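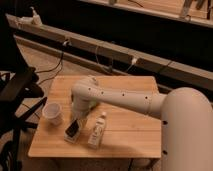 Fig. 1. Table with a phone, a cup and a bottle, and the robot arm above it.

Category: Student Projects / Career and Professional Skills

Search this site Search Go

Informational Interviews as a First Step to Contacts in an Industry
Project report, Professional Communication course
Submitted 9/27/19

1. Background

Many students in our program came to the city without family or old friends here. When the career office tells us to "use your contacts", we do not know which contacts are meant. My project began in June with this small problem. I wanted to learn if a student can build useful contacts by asking strangers for a short talk about their work. In the course book this is called an informational interview. It is a talk in which you do not ask for a job, only for information.

I chose this topic also for a personal reason. In my country it is not usual to write to a person you do not know and ask for their time. I felt it was impolite, and I wanted to see how people here take it.

2. Method

I sent 132 messages to people who work in logistics, packaging and office software. These are the fields where I would like to work after my studies. I found the addresses on company pages, in the alumni list of our department and in the programs of two local trade evenings. Three companies became the main part of the study, because more than one person from each of them answered me: Drarkum (warehouse planning), Gudovora (packaging design) and Zitwood (scheduling software for small offices).

I used two types of message. The short type had three sentences: who I am, what I want to ask, and how much time I need. The long type also explained my studies and my earlier work, and it was close to 200 words. Half of the people got the short message and half got the long one. If there was no answer I wrote one more time after a week, and then I stopped.

For the talks I prepared a sheet of questions. I asked how the person came to the job, what a normal day is, what they wish they had studied more, and whom else I should talk to. I took notes by hand and copied them to a table on the same evening.

3. Results

The short message worked better. People who answered the long one were friendly, but several of them replied only to one detail in it and did not see that I was asking for a talk. One person at Gudovora wrote that she had read my message on the train and thought it was a job application, so she sent it to the personnel department. After this I changed the subject line to "Question from a student".

Alumni answered more often than other people, as I expected. I did not expect that the people from the trade evenings would be almost as open, even when we had only said hello there. It seems that a short meeting is enough, if you mention it in the first sentence.

The question "Whom else should I talk to?" was the most useful one on my sheet. At Zitwood the first talk led to two others in the same week, and one of these led to a person at Drarkum whom I had written to before without success. With an introduction he answered on the same day.

Most talks were by phone. A few were at the office of the person, and two were in Long, the café behind the main library. The phone talks were shorter and stayed close to my questions. In person the talk went to other subjects, and I learned more about how people in the team work together, but my notes were worse.

4. Difficulties

My biggest difficulty was the ending of a talk. I did not know when it was polite to finish, and in the first ones I went over the promised time. Later I put my watch on the table and said "I see our time is almost over" - this was easy for both sides.

Thank-you notes were also harder than I thought. I wrote the first ones very formal. My tutor group read them and said they sounded like letters to a bank. I then wrote one thing I had learned from the person and one thing I would do next.

The budget for the project was $500. I used it for the entry to the trade evenings, bus tickets and coffee. I did not use all of it.

5. Limits of the study

The messages were sent only in English and only by me, so I cannot say if another student would get the same answers. The fields are also close to each other. In June many people are on vacation, and some of the silence can come from this.

6. What I would do next

I would start with the alumni list and leave the company pages for later. I would also write again to everyone after half a year with a short update. I have made a calendar for this and will continue it after the course.

The question sheet and both message types are in Appendix A.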